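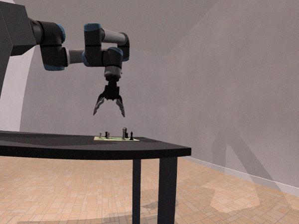
The arm in the simulator, gripper open over the board.

Setting up the chess scene in the Welorar kit

The chess scene comes with the base kit. You can run it before the real arm is out of its box, and Razia Mughal's setup notes suggest doing that first.

1. Open the Welorar launcher and pick Scenes, then Tabletop, then Chess.
2. Wait for the scene to load. The download is 163 MB the first time.
3. Press Home. The arm should stop with the gripper pointing straight down.
4. Open the fingers all the way. Leave a clear gap between the tips and the pieces.
5. Type the name of a piece in the Target box and press Plan. Check the path before you press Run.
6. If a finger clips a neighboring piece, raise the approach height by 10 mm and plan again.

Start with a piece that has free board next to it. Two pieces standing close together are harder, as the fingers need room on both sides.

Save your settings under a new name. The Reset button restores the default file and clears anything saved over it.

The Rirkstead add-on, with full game play, is sold separately and needs version 7 or later.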